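February 14, 2023

Gourds, bench 2. Continued from the January sheet.
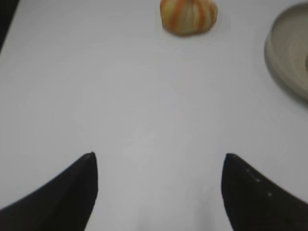
Repeated the weighing of the small striped gourds today, same balance and same procedure as last month. Batch is the Pudcombe one. The Altden batch stays in the crate under the window until this lot is finished. Do not mix them, the stripes are too alike to sort by eye afterwards.

**Surface**

Wiped down with damp cloth, then dry cloth. No solvent this time. The solvent left a film in January that picked up skin and stem dust and had to be scrubbed off. Plain water is adequate.

The gourds roll on a smooth white top. They settle eventually with the heavier side down, and the resting position is fairly repeatable for any one gourd, so I have stopped using the putty. Putty left a residue on the skin and added mass that then had to be subtracted. Where a gourd will not settle, put it down stem to the left and let go slowly.

**Weighing**

Balance levelled and zeroed before the start and checked with the 500 g weight. Read 500.0 g at the start and 500.1 g at the end. Within what we allow. Draught from the corridor door moves the last digit, keep it shut.

Gourd P-11 is the heaviest of the batch at 289 g. It was also the heaviest in January. P-04 has lost more than its neighbours and has a soft patch near the blossom end, the size of a thumbnail. Moved to the separate tray. If the patch has spread by the next weighing it goes in the compost and the row is closed in the table. Leave the old readings in.

Full readings are in the bench table, column F. I have not copied them out again here.

**Volume**

Displacement in the large jug, filled to the 1,000 ml line. Gourds float, so each has to be held under with the wire loop. The loop displaces a little water itself. I took a reading with the loop alone, to the same depth mark, and subtracted it. Last month's volumes were not corrected for this and will be slightly high. I have pencilled a note beside them.

Top up to the line after each one, as the stem end carries water out. Pat dry and leave on kitchen paper overnight before going back on the rack. Volume always after weight, never before.

The jug is graduated too coarsely for the smallest gourds. Estimating between lines is not good enough there. An overflow can with a narrow measuring cylinder would do it. Issa list one in their catalogue, not yet ordered.

**Skin and stripes**

Stripe width taken at the widest point of the body with the paper tape, as the callipers dent the skin if closed too firmly. Edges of the stripes are not clean on most of these, so I measured from the middle of one boundary to the middle of the next. Two passes on each. Where the passes disagreed by more than a millimetre I did a third and kept the median.

Labels: the tie-on tags catch on everything. Pencil number on the underside of the stem is legible and has survived one wetting so far. Will see whether it survives another. Ink did not.

**Storage**

Rack temperature was steady all week by the min/max thermometer. Relative humidity on the rack reads 34 per cent, lower than I would like. The hygrometer is old and disagrees with the one in the Bostport store, so the figure should be treated as a trend only. Moved the rack one bay further from the radiator and reset the thermometer.

Gourds are spaced so that none touch. Turn a quarter each time they are handled, in the same direction, towards the door. Marks on the slats show where each one sits.

**Problems**

- Row for P-07 has two weights for January, both initialled. Check against the carbon copy before using either.
- Wire loop is bent and wants remaking in thicker wire. The depth mark has to be put back at the same height.
- Paper tape has stretched at the first centimetre. Start from the 10 mark until there is a new one.

**Next**

Finish P-15 onwards, weight and stripes only. Volumes once the loop is remade. Then wipe down and start the Altden crate, with a fresh page in the bench table and the balance check repeated from cold.

Kitchen paper is nearly out.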